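We use cookies to measure readership and remember your settings. Accept all | Manage choices

The Tabletop and the Cloth
By Tayla Mudgway
May 8, 2024

Most damage to a light-colored tabletop comes from cleaning. Tibor Kocsis has refinished and replaced tops at the Somogyi workshop for 17 years, and the ones brought in to him show the same faults: a dull patch where somebody scrubs daily, a swollen edge where water was left standing, and a gray line of old soap along the rim.

The dull patch is abrasion. A printed wood-grain surface has a thin clear layer over the pattern, and scouring powder cuts it. Once the layer is gone the pattern follows, and it can't be sanded back. Solid wood can be sanded, but the patch has to be blended outward a long way before it stops showing. Kocsis asks customers which hand they wipe with. The patch is usually on that side.

Cloth matters more than cleaner. For our bench test we used a flat-weave cotton cloth, a looped microfiber and a cellulose sponge cloth, each wrung out by hand and passed over a Plastby panel 400 times with plain water. The cotton left lint along the grain. The sponge cloth left the most water, and the panel needed a second pass to dry. The microfiber left a film only when it had been washed with fabric softener.

Şengül Demirtaş, who runs the test bench, recommends one folded cloth with a damp side and a dry side. Wipe with the grain in overlapping strokes and turn the cloth before the edge. A rounded edge should be wiped along its length. Wiping across it pushes water under the lip, where the core is least protected. Swelling there starts at nearly 2 millimeters before most owners notice it, and it does not go down again.

Lift objects to clean under them. Dragging a pot with grit on its base makes a longer scratch than any cloth will. Sticky residue should be covered with a damp cloth for 30 seconds and then wiped; a blade is not needed.

Berov and Plikolero both sell dedicated surface sprays. On fresh fingerprints we could not separate either from water with a drop of dish soap.
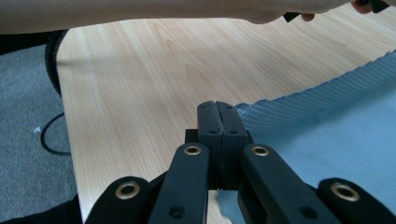

Issue 17, page 30

Pale wood-grain top with a curved edge and a light blue cloth. Fine streaks give the direction of wiping. On a color like this, soap residue is easiest to find by looking low across the surface toward a window.

Related
Felt Pads: Sizes and Adhesives
Sreekumar Raju on Repairing Veneer
Ataberk Yüksel: Which Oils Yellow
Drying Racks for Small Kitchens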